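A Saturday at the Clotstead bridge open day

We left Gronatstead a bit after seven in the morning, which my other half considered uncivilised for a weekend, and had the thermos open before we'd cleared the last roundabout. The open day didn't start until nine, but I have been driving over the Clotstead bridge for the better part of 20 years and grumbling about the toll for most of them, and I wasn't going to miss my chance to see where the money goes.

For anyone who doesn't know the area, the bridge is closed to tolling at the moment while Stotier, who run it, swap the old coin booths for overhead gantries. Traffic is crossing free of charge until the new system is switched on in January. Somebody in their office had the good idea of letting the public in while the lanes were half pulled apart, and I take my hat off to them, because it made for a cracking morning out.

Parking was in the gravel yard on the Trujillo side, well signed, with a minibus running across to the plaza. We ended up walking because the sun was out -- it's a pleasant stroll along the shared path, if you don't mind the trucks -- and got there in time for the first tour. They had capped the groups at 18, which meant you could hear the guide over the traffic most of the time. Hi-vis vests and hard hats were handed out at the gate. Mine was too small and sat on my head like an egg cup, but I wore it with pride.

First stop was the old booths. I had never thought about what it would be like to work in one, and standing inside changed that. There's a stool, a heater down by your ankles, a little sliding window, and very little else. Our guide had done nearly a decade in booth four before moving to the maintenance side, and she told us the worst shift was Christmas Eve and the best was any Sunday before breakfast, when the same fishermen came through and left her a flathead now and then. I could have listened to her all day.

From there we were taken up a flight of steel stairs to the control room, where two operators were keeping an eye on the approaches. Every breakdown, dropped ladder and wandering dog on the bridge comes through that room. They have a recovery truck at each end and aim to reach a stopped car within a few minutes, and I will admit I had always assumed those trucks were just parked there for show.

Next door was the meeting room, where the project team gave us a talk about how the changeover will work, and where most of the hard questions got asked.

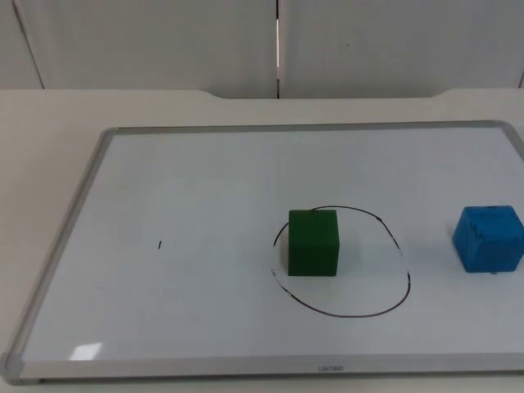 Whiteboard on the table.

The big one, naturally, was why we should start paying again at all. To their credit they didn't dodge it. The deck was resurfaced last year, the joints are next, and there are 154 hanger cables that need inspecting by hand, by people on ropes, in all weathers. A gentleman near the front wanted to know what happens if you haven't got a tag on your windscreen. You'll have three days to pay online or at a newsagent before a notice goes out, and they promised a grace period early on while everybody gets used to it. He didn't look entirely satisfied, and I have to say I'd like to see that promise in writing as well.

There was also a fair bit of discussion about the pensioner discount, which stays, and about motorbikes, which will be charged for the first time. That one got a groan from the back row.

After the talk came the part I'd been hanging out for, the walk into the eastern anchorage. It's a great cool concrete chamber where the main cables splay out and are tied down, and you go down 115 steps to reach it. My knees knew all about it on the way back up! But it's a marvellous thing to stand beside, and you can feel the trucks going over through the soles of your boots. Photos weren't allowed down there, so you'll have to take my word for it.

We finished with a sausage in bread from the local scouts and a cup of tea in the shade of the site sheds, and got talking to a couple from Trujillo who remembered the ferry. They reckoned the queue for that was worse than any toll.

If Stotier run another one before the gantries go live, wear closed shoes, bring a hat for the walk over, and put your name down for the early tour. The late ones were full by the time we left, and the onions had run out too.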